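Lerko Wood Surface Notes: README

Lerko is a plain-text collection of care records for indoor wooden furniture. Each record covers one treatment applied to one surface. The collection is maintained by Plararia and distributed as a single archive.

Contents

The archive holds 204 records in 2 files. The file named treatments lists the finish, the application method and the drying interval. The file named outcomes lists gloss, water marking and edge wear. Records are joined on the field surface_id.

Fields

surface_id: text, unique per surface
shape: round, square, oblong or other
finish: oil, wax, lacquer or none
interval_days: integer, maximum 30
remarks: free text, may be blank

Records with shape set to round use the diameter field. Length and width are left blank.

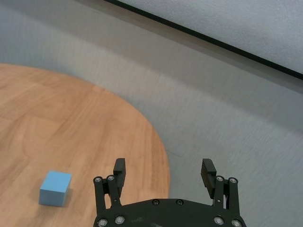
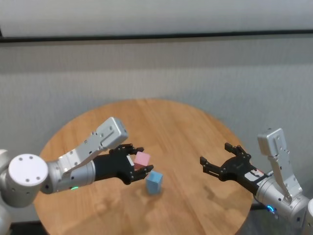 Round wooden table, shape value "round".

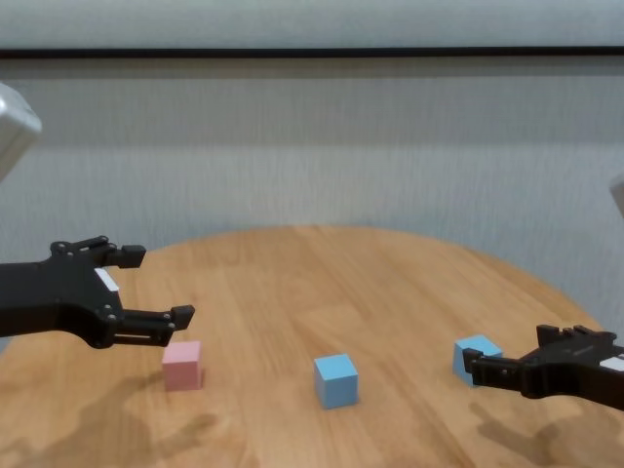 How should a blank value in the finish field be read?

A blank means the finish was not recorded. Bare wood is always entered as none, and the two should be kept apart in any tally.

Known issues

Remarks imported from the older Divum sheets have lost their line breaks. Gloss was graded by eye and should not be compared across rooms with different lighting. Softwood is thinly covered, and outdoor furniture is out of scope. Several oblong surfaces from the Leclerc workshop have width and length swapped; check that length is the larger value before computing area.

Changes

May: interval_days changed from text to integer. Duplicate surface_id values removed.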